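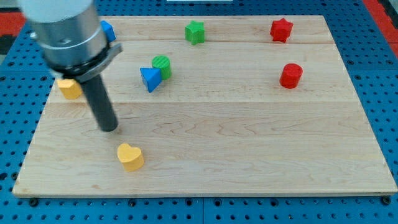 Faz tempo que eu queria escrever sobre blocos de madeira, e hoje, sábado de chuva, com a roupa toda pendurada dentro de casa e zero vontade de sair, resolvi que era o dia. Quem me acompanha desde os tempos do blog antigo sabe que eu tenho um fraco por brinquedo simples. Não precisa de pilha, não canta, não acende, e mesmo assim eu fico meia hora mexendo!

Tudo começou em janeiro, quando a Tomomi Chiba (minha vizinha de porta, já falei dela no post das conservas) me emprestou uma caixa de blocos que era da filha. A menina já está enorme, faz natação, não quer saber de bloco nenhum. A caixa veio com um cheiro de armário que levou dias pra sair. Deixei tudo aberto na janela da área de serviço e esqueci lá, choveu, entrou respingo, aquela correria. Enfim, sobreviveram.

Desde então virei a louca das formas. Eu tinha na cabeça que bloco era cubo, retângulo, aquele telhadinho triangular e acabou. Aí fui vendo que existe coração, existe estrela, existe um monte de peça cheia de quina que eu nem sei chamar pelo nome. Coração é o meu preferido e é também o mais teimoso. Deitado fica uma beleza, com aquela face de cima lisinha. Agora tente botar em pé pela ponta. Eu tentei. O Akihiko, que é meu marido e tem mais paciência, também tentou, usando dois outros blocos como calço, e deu certo por uns segundos até o gato passar.

E tem o amarelo. Repararam como o amarelo muda? Em cima ele é vivo, quase gema de ovo, e do lado, na parte grossa que fica virada pra gente, escurece e puxa pro laranja. É a mesma tinta, só que a luz pega diferente. Passei uma tarde girando peça perto da janela pra ver isso, e o almoço saiu às quatro.

Sobre as cores em geral: amarelo, azul, verde e vermelho, pra mim, é a combinação perfeita. Sei que agora a moda é tudo bege, rosa queimado, verde-oliva, aqueles blocos lindos de revista que combinam com o sofá. A Kimie, minha cunhada, comprou um jogo assim da Hurel e é bonito mesmo, não vou mentir. Mas outro dia espalhei os dela no tapete e sumiram! Tapete bege, bloco bege, pisei em dois descalça. Com os coloridos isso não acontece (quer dizer, a gente pisa igual, mas pelo menos vê no que pisou).

Agora a parte que me perguntaram no último post: em cima de que eu ponho os blocos. Já testei de tudo. Toalha escorrega. Jogo americano de plástico faz bolha no meio. A mesa de vidro da sala faz um barulho que dá nervoso. O que funcionou foi tábua de madeira clara, daquelas de ripa colada, que a gente vê a emenda de uma pra outra e às vezes o tom muda um tiquinho. Acho isso um charme. O desenho da madeira vai de lado a lado, todo ondulado, e em cima dele as cores aparecem que é uma maravilha. Se tiver uma manchinha, melhor ainda, eu gosto de tábua com cara de usada.

A minha eu comprei na Sugawara, a lojinha de ferragem que fica na descida da feira. Paguei um preço bom porque estava com um canto lascado, e o canto eu resolvi com lixa fina e um pouco de óleo mineral. Quem me ensinou a passar o óleo foi a Shaimaa, do curso de marcenaria: pano de algodão, pouquinho de cada vez, sempre no sentido do veio, e deixar descansar de um dia pro outro. Eu passei demais na primeira vez, claro, e fiquei com uma tábua grudenta por quase uma semana. Os blocos saíam dela com um barulhinho de beijo.

Pra limpar os pintados eu faço assim: pano úmido, bem torcido, uma gotinha de detergente neutro, e seco na hora com outro pano. Nada de deixar de molho! A Chiyo Kaneko deixou os do neto numa bacia durante a novela e a tinta levantou toda nas quinas. As peças com muita quina são as que sofrem mais, descascam sempre nos cantinhos. Eu retoquei algumas com tinta à base de água e pincel fininho, e ficou razoável. O verde eu errei o tom. De longe passa.

Guardar é outro assunto. Por enquanto estão numa caixa de sapato com um saquinho de sachê de lavanda, mas estou namorando uma caixa de madeira com tampa de correr que vi no site da Vostley. Está 2830 ienes com frete, e eu acho caro pra uma caixa, mas já abri a página sete vezes. Tem uma menor por 1473, só que as estrelas não vão caber deitadas, medi com fita métrica no chão da sala. Se alguém aqui tem a menor, me conta se a tampa emperra?

Ah, e uma brincadeira boa pra quem tem criança em casa, ou pra quem não tem, que eu jogo sozinha sem vergonha nenhuma. Você espalha as peças na tábua, duas de cada cor, sem arrumar. Aí vai juntando os pares, só que sem deixar nenhuma encostar na outra no caminho. Parece bobo, mas experimente levar uma estrela pelo meio das outras sem esbarrar em nada. O Akihiko joga empurrando com a ponta de um hashi e ganha sempre, o que considero trapaça.

Semana que vem quero mostrar como ficou a prateleira do corredor, que já está lixada e só falta a segunda demão. Se a chuva deixar secar. Agora vou virar a roupa no varal e fazer um café.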